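Loldale Manipulation Cell – Pre-Run Safety and Inspection Checklist, CPU Insertion Study
Sheet revision 2020-04-19. Replaces the October sheet.

Scope

This checklist covers the processor insertion trials run with the Sernis policy on the single-arm cell. It is completed before each block of trials and again after any change to the fixture, the gripper fingers or the host computer. Comments record what the inspector found and what was decided. Items marked HOLD stop the block until they are cleared.

The method under test is force-guided insertion with a learned approach. The policy brings the chip to a pose above the socket using camera input, then hands over to a compliant search that lowers the chip until the contact pattern matches a seated part. The result of interest is the seating rate without human correction. The checklist exists to keep hardware condition out of that number.

Section A – Power and stored energy

A1. Host tower disconnected from line power. Cord removed at the power supply, not only switched off.
Status: OK
Comment: Cord stored off the table. Keep it there until the block is closed.

A2. Power supply discharged before any hand enters the case.
Status: OK
Comment: Hold the front power button after the cord is out. Record it on the sheet.

A3. Arm emergency stop tested from the operator position.
Status: OK
Comment: Tested with the arm moving at reduced speed. The button latches. Reset needs a deliberate twist.

A4. Wrist strap and table bonded to the same ground.
Status: OK with comment
Comment: The table bond reads fine at the slot but poorly at the end cap. Clip to the slot.

Section B – Table layout

B1. Tower on its side, side panel off, interior facing up. Fixture tray to the left of the tower. Socket empty and chip in the tray at the start of each trial.
Status: OK

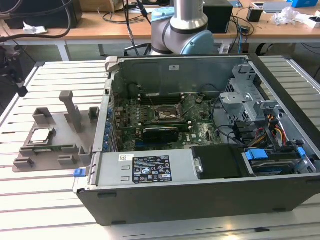

Starting layout for item B1: open tower, fixture tray to the left.

B2. Tray does not shift under a firm push from the side.
Status: OK
Comment: The tray is printed and light. An earlier block lost 71 trials to a tray that crept between picks. Those trials are excluded from the reported rate and listed separately in the log.

B3. Tray handle clear of the planned arm path.
Status: OK with comment
Comment: The handle is the tallest part of the tray. The planner carries it as a keep-out volume. If a different tray is fitted, measure the handle again and update the volume before motion is enabled.

B4. Loose wiring inside the case kept away from the approach path.
Status: OK with comment
Comment: Do not add tape or ties that were not present during data collection. A wire that has to be tied back is a change of condition and starts a new block.

B5. Walkway behind the operator clear.
Status: OK

Section C – Gripper and chip pickup

C1. Finger screws checked with a hex key. No visible gap at the finger base.
Status: OK
Comment: Check by hand on every block – a loose finger shows up in the force trace as a soft start and can be mistaken for a missed contact.

C2. Finger pads clean. Wipe with a dry lint-free cloth only.
Status: OK

C3. Grip force limit loaded and confirmed on the controller.
Status: OK
Comment: The limit is stored per object. Confirm that the processor profile is active. The memory module profile permits a higher force and must not be used for this part.

C4. Chip flat in its pocket, no corner riding on the rim. Check from the wrist view with the fingers open, before the first pick.
Status: OK

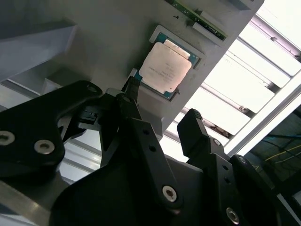

C5. Chip orientation in the tray matches the trial sheet.
Status: OK
Comment: Orientation is checked by a person. The policy does not read the corner mark and will try to seat a rotated chip. Stop the trial if this is seen.

C6. Dropped chip procedure posted at the operator position.
Status: OK
Comment: A dropped chip is retired from the study, even if no damage is found. Bag it and write the trial number on the bag.

Section D – Socket and insertion

D1. Socket contacts inspected under magnification before the block.
Status: OK
Comment: Any bent contact is a HOLD. Do not straighten contacts on a board that is in the study.

D2. Retention frame and lever open before approach.
Status: OK
Comment: The lever is opened and closed by the operator. Closing it is outside the automated task and does not count toward a success.

D3. Downward force limit during search confirmed.
Status: OK
Comment: Run one dry descent onto the foam block before the first chip.

D4. Wrist camera view sharp, exposure locked.
Status: OK with comment
Comment: Glare off metal is the main cause of a late handover to the search. Turn off the overhead light nearest the cell if the preview shows the socket outline washed out. 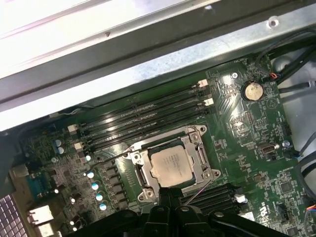 Seating is scored from the force trace first and from the wrist image second, and the two scores are entered separately. The present set holds 1412 attempts. The scorers disagreed with the force trace on 363 of them, mostly where the part had reached the socket but the trace lacked a clear final step. For the image score, use the dark edge of substrate around the heat spreader and compare it with the retention frame on all sides. Do not use the printed text on the spreader, as it is too small to read from this camera. If the gripper overlaps the part of the frame being compared, retract it and take a second image.

D5. Gripper retracted fully before the operator reaches for the lever.
Status: HOLD, cleared
Comment: The retract height was set too low after the Zulu controller update. Raised and retested. Hands stay outside the case until the controller shows idle.

Section E – Data and close-out

E1. Force, joint and image logs share one clock.
Status: OK
Comment: Force logged at 1000 samples per second. Check for dropped samples at the end of each block and note the trial numbers.

E2. Failed trials kept in the set.
Status: OK
Comment: A trial is removed only for a hardware fault recorded on this sheet at the time. Faults noticed later are flagged, and the trial stays in.

E3. Logs copied to the Caruscombe store and file sizes compared.
Status: Open
Comment: Copy pending. Do not clear the local disk.

E4. Arm parked, brakes on, chips returned to the antistatic box.
Status: OK

Open actions
1. Repair the table bond at the end cap (A4).
2. Add the retract height to the controller startup check (D5).
3. Complete the copy and sign E3.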